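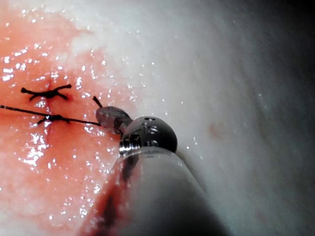
Práctica de sutura robótica: dos nudos sobre la incisión y el hilo aparentemente sujeto por la pinza.

Guía de la práctica 6: sutura con puntos sueltos mediante instrumento robótico

Taller de Cirugía Asistida por Robot, Escuela Técnica de Clernden

1. Objeto de la guía

La presente guía establece el procedimiento que deberán seguir los equipos del taller para realizar, grabar y entregar la práctica 6. Está dirigida al alumnado que haya superado las prácticas de manejo de consola y de transferencia de aguja. Quienes procedan del itinerario de automatización y no hayan cursado el módulo de tejidos deberán solicitar previamente una sesión de nivelación a la profesora Nanna Vigfúsdóttir.

La práctica consiste en cerrar una incisión recta en tejido animal de uso docente con una serie de puntos sueltos anudados con el propio instrumento. La grabación obtenida se utilizará después en el proyecto Tendel, en el que cada equipo programa la detección automática del hilo y del extremo de la pinza.

2. Organización de los equipos

Cada equipo estará formado por un operador de consola, un asistente de mesa y un responsable de registro. Los papeles se rotarán al terminar cada serie, de modo que todos los integrantes realicen al menos una serie completa como operador. El asistente de mesa es la única persona autorizada a acercar las manos al campo, y solo lo hará con los brazos detenidos.

La reserva de puesto se efectúa en la secretaría del taller, a cargo de Jytte Steinarsdóttir. Los puestos del aula Bowen disponen de dos brazos; los restantes, de uno solo, y no son válidos para esta práctica.

3. Material

Sutura negra trenzada no absorbible, con aguja curva.
Pieza de tejido preparada por el laboratorio.
Dos instrumentos de agarre revisados.
Tijera para el recorte de cabos.
Gasas, suero y recipiente para residuos biológicos.
Recipiente rígido para agujas.
Soporte de almacenamiento de 64 GB, vacío y rotulado con el código del equipo.

Se exige hilo negro en todos los puestos. El algoritmo de referencia del proyecto Tendel se ajustó con ese color, y las entregas realizadas con hilo violeta o azul no podrán evaluarse con el mismo criterio.

4. Preparación del puesto

4.1. Compruebe que la parada de emergencia responde antes de montar los instrumentos. Anote la comprobación en la hoja del puesto.

4.2. Fije la pieza de tejido a la base y humedézcala con suero. Durante la sesión deberá mantenerse hidratada, retirando con gasa el exceso acumulado en los bordes.

4.3. Oriente la luz. El tejido mojado devuelve numerosos reflejos puntuales que el detector puede confundir con el metal de la pinza. Reduzca la intensidad hasta que las zonas pálidas conserven algo de textura en el monitor; no es necesario eliminar todos los brillos.

4.4. Corte el hilo a una longitud inicial de 10 cm. Un cabo más largo tiende a enredarse en la articulación de la muñeca.

4.5. Inicie la grabación y diga en voz alta el código del equipo y el número de serie.

5. Ejecución del punto

5.1. Tome la aguja con el instrumento derecho y atraviese ambos bordes de la incisión en ángulo recto respecto a la superficie. La entrada y la salida deben quedar a la misma distancia del corte.

5.2. Tire del hilo hasta dejar un cabo corto en el lado de entrada. El movimiento debe ser continuo y seguir la dirección del hilo. El sistema no transmite sensación de fuerza a la mano del operador, por lo que la tensión ha de juzgarse por la vista: un hilo recto indica que hay tracción, y el desplazamiento del tejido indica que esta es excesiva.

5.3. Forme una primera lazada doble alrededor del instrumento izquierdo, tome el cabo corto y cierre el nudo con tracción opuesta.

5.4. Añada dos lazadas sencillas, alternando el sentido. Verifique después de cada una que el nudo asienta plano y que los bordes se aproximan sin superponerse.

5.5. Sujete el hilo con la punta de la mandíbula, nunca con la parte próxima a la articulación, y preséntelo para el corte. Los cabos recortados deben ser cortos, pero suficientes para que el nudo no se deshaga.

5.6. Repita el procedimiento a lo largo de la incisión, con una separación regular entre puntos.

6. Incidencias frecuentes

Rotura del hilo. Suele deberse a un agarre repetido en el mismo lugar. Retire el fragmento, regístrelo en la hoja y reinicie el punto con hilo nuevo.

Nudo flojo. No intente apretarlo con una lazada adicional. Corte y repita.

Sangre o líquido sobre el vástago. Si la suciedad no alcanza la mandíbula ni la óptica, puede continuarse hasta el final del punto. La limpieza se realizará siempre con el brazo detenido y por el asistente de mesa.

Pérdida de la aguja de vista. Detenga ambos brazos y avise al profesor Aksel Riis. No se reanudará el trabajo hasta haberla localizado.

7. Anotación y entrega

Finalizada la sesión, el responsable de registro extraerá alrededor de 200 fotogramas repartidos entre las distintas fases del punto. En cada uno se marcarán el trayecto visible del hilo, el centro de cada nudo y el extremo de la mandíbula. Los tramos ocultos por el tejido o por el instrumento no se completarán por suposición.

Las anotaciones se realizarán con el programa Nastden, instalado en los equipos del aula de informática, y se entregarán junto con el vídeo sin editar y la hoja del puesto firmada por todo el equipo. El plazo concluye al cierre de la secretaría del último día lectivo de abril.

8. Evaluación

La calificación corresponde a Kolbrún Egilsson y Snædís Ladefoged. Se valorarán la regularidad de los puntos, la seguridad de los nudos, el trato dado al tejido y la calidad de las anotaciones. El tiempo empleado se registra a título informativo y no modifica la nota.

Los equipos que deban repetir la práctica recibirán un informe con los apartados pendientes y podrán reservar un nuevo puesto por el procedimiento indicado en el apartado 2.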